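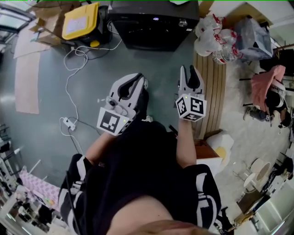
Floor and storage check, back room, Rurbridge
Monthly sheet, January
Checked by: Bok-nam Do
Copy to: Rosalba Grasso

1. Power cables on the floor
Result: to correct
The white cables make a tangle across the floor down to the power strip. A foot can catch there very easily. Please bring them along the wall and fix them with clips. I ordered a bag of 10 clips from Higuchi, they are in the office drawer.

2. Power strip
Result: to correct
The white strip is lying on the floor where people walk. I would like it on the wall, also for the mop. Gianni Caputo has the drill. Until then, please do not wash the floor in this part, only sweep.

3. Dark cables
Result: to watch
One dark cable goes to the same strip, and another comes down to the floor from the black base under the container with the yellow lid. Please put a label on both plugs. Last month Lino had to pull out everything to find one plug.

4. Pink mat
Result: good
It lies flat, on the left side. No comment.

5. Cardboard
Result: to correct
The boxes are already flattened, thank you for this. But the stack is leaning beside the window, and I want to open the window without moving it. Cardboard collection is the morning after this check, please carry it down before 10.

6. Large black appliance with the round knob
Result: good, one question
The blue display is lit. Who switches it off in the evening? I did not find any name on the closing list. Pierina Galli, can you write one?

7. Plastic bottles and bag
Result: to correct
The clear bottles with red caps are in a heap next to the gray bag. They can roll. The recycling point in Jorkgate takes them with the caps on, so you do not need to separate. Use a strong bag, the thin ones broke on the stairs in the last trip.

8. Walking path to the door
Result: not checked
I will measure it when points 1 and 2 are finished.

Open points from this sheet: 1, 2, 5, 7. For questions, call extension 143 or leave a note in my box.

Bok-nam Do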